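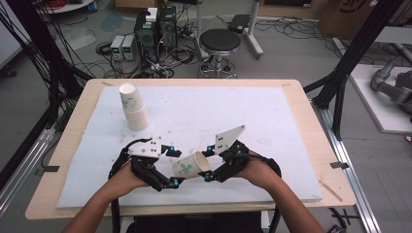

Unit 4: Paper cups, stacking and serving

Okay, welcome back. These are my notes for the cup session, typed up from what I say in class, so they ramble in the same places I do. If you missed the session, read these before the practical and bring a pencil. If you were there, skip to the worksheet part, because I changed two of the tasks.

I get a bit of eye-rolling every term when I announce that we're spending a whole session on paper cups. Fair enough! But most of you are going to end up setting up drinks for a crowd at some point, whether it's the open day here at Skusitmont or a wedding in somebody's barn, and cups are where the line gets stuck. The coffee is nearly always fine. Then somebody can't get two cups apart.

What a paper cup is

A cup has three parts: the side wall, the bottom disk and the rolled rim. The side wall is a flat piece of coated paper shaped like a section of a fan, wrapped around and sealed along one seam. Find that seam before you do anything else. Even on a printed cup (leaves, stripes, whatever) you can usually spot where the pattern doesn't quite meet up. The seam side is a touch stiffer than the rest, and some of you will feel it straight away and some of you never will, and that's okay.

The rim is the strong part. It's paper curled over on itself, and it holds the mouth round. Squeeze a cup near the rim and then squeeze it halfway down and you'll feel a huge difference. Halfway down it folds in with hardly any pressure at all. Once the wall has a crease in it, put that cup aside. It might still hold water but it won't nest properly, and it will annoy you for the rest of the job.

Why they stack, and why they stick

Cups taper, so one drops inside the next until something stops it. Usually that's the rim sitting on the rim below, or the bottom skirt touching the bottom of the cup it's in. A good stack has an even gap between rims all the way up. If you see one gap that's smaller than its neighbors, somebody has shoved that cup down too hard, and that's the pair that'll jam.

Three of the groups last term wrote that cups stick "because of suction." Partly! Pull two tight cups apart quickly and the air has to get in somewhere, so you do feel a tug. But a lot of it is just wall rubbing on wall. A small twist while you pull takes care of both – the twist breaks the contact and lets the air in. Go gently, an eighth of a turn is plenty.

Picking up, laying down, standing up

Work on a clear table with something soft on it. I like a sheet of foam, which keeps the noise down (with 30 people in the room I care about this a lot) and is kinder to the rims than bare wood.

To take one from an upright stack, steady the stack low down with one hand and lift the top cup by the outside, just under the rim. Keep your fingers out of the inside. I'll be saying that until you're sick of it. Fingers on the outside, always, even in practice, even with cups we're going to recycle.

To hold a cup on its side, support both ends, one hand toward the base and one toward the mouth, and let the cup rest between them. You don't need to press. If the mouth is turning oval you're pressing. Beginners nearly always push in from the mouth end, so keep an eye on that rim.

To add a cup to a stack, line up the base with the opening, tip it upright if it isn't already, and let go early. Let it fall the last little bit. Its own weight is enough to seat it, and it'll come out again easily. If you push, see above.

How tall is too tall? Our cups come from Baris in sleeves, and I'd keep an unsleeved stack to forearm height or less. Beyond that it leans, you reach out to catch it, and there go the cups.

A little arithmetic

For the open day we're planning on 1,170 cups. They come in sleeves of 30, so work out how many sleeves you'd put on each of three tables, then tell me what you'd do about spares. (It divides very nicely, I was pleased with myself.) Now do it again with sleeves of 40, where it doesn't divide nicely, and say what you'd order.

Worksheet tasks

Task 1. Draw a cup from the side and mark the seam, skirt and rim.

Task 2 (changed). Measure one cup, then two nested, then five. Use the difference to predict the height of ten. Check it. Write down your prediction first, please, I can tell when you haven't.

Task 3. Push two cups together firmly, separate them with a straight pull, then try another pair with a twist. Describe what you felt in a sentence or two.

Task 4 (changed). Lay a cup on its side, pick it up with both hands and add it to the stack without touching the inside. Swap with your partner and watch where their hands go.

Bring your own ruler for Task 2, the ones in the drawer start a little way in from the end and it throws everybody's numbers off. Worksheets go in the tray by the door at the end of the practical, and squashed cups go in the paper bin.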